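Ticket: Reading list "Dead Subgenres" shows wrong story order and missing entries
Product: Fledix catalog, fiction archive module
Opened by: Francine Girard
Assigned to: Krisztina Dudás
Opened: 2025-04-14
Status: Resolved, import patch pending

Reported behavior
The public list of science fiction made obsolete by later science sorts correctly in the editor but not on the live page. Wet-Venus stories appear under "Canals of Mars". Two anthologies from the Bozsik import are missing, though both open normally by direct link. 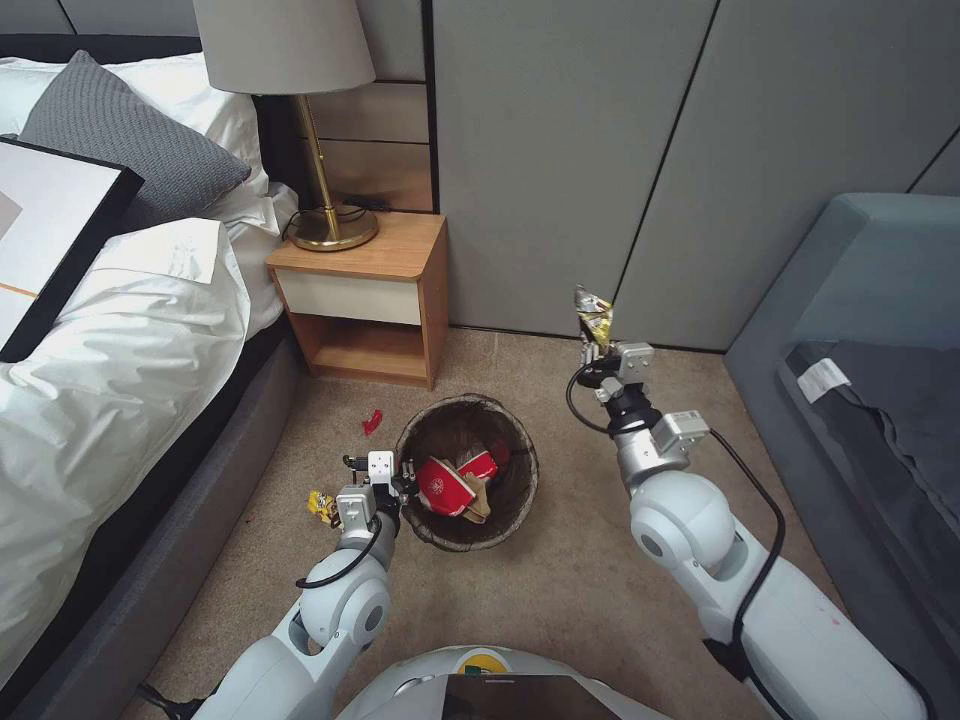
Photo: Wullis

Steps to reproduce
Open the list while logged out. Set sort to "First published". Expand "Venus". The heading loads with no entries under it. Logged in as editor, the same heading fills.

Log
KD: Cleared page cache. No change. Rebuilt the search index for the archive only. Venus entries now show, still under the wrong heading.

KD: Compared records. The Bozsik file carries two subject fields, "setting" and "theme". Our import reads the first one it finds. For older records that is "theme", and planetary romance defaults to Mars.

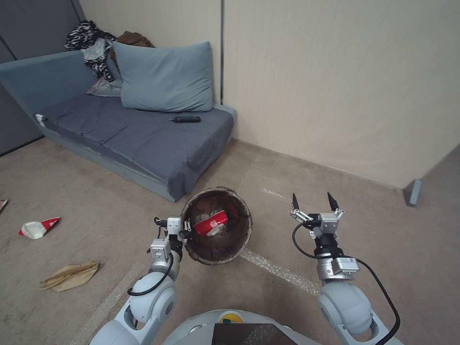
Sofa with pillow and clothing

FG: Confirmed on my side. The novella "Bronetano" has setting = Venus in the source file and Mars on the page. Please don't fix these by hand – we reimport every January and the edits get overwritten.

KD: Agreed. Changed the mapping so "setting" is read first and "theme" is used only if "setting" is blank. Ran it on the test copy. Headings are correct.
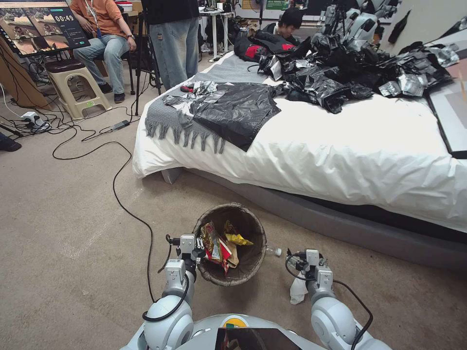 Woven wastebasket with snack wrappers inside

KD: The missing anthologies are a separate fault. Both have a year range in the date field instead of a single year. The logged-out view drops any record it can't sort. The editor view puts them at the end. Set the sort key to the first year in the range.

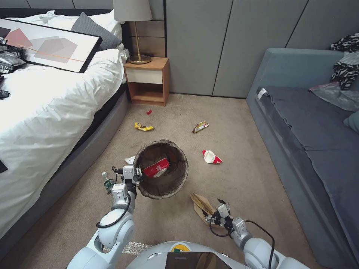
FG: Both anthologies now visible logged out. Sort by title also works. Sort by author puts 4 records with joint authors at the top, with the author column blank.

KD: Known issue, display only. Moved to its own ticket. Mapping change is live; the import patch goes out with the next release. Leave the nightly reindex on until then.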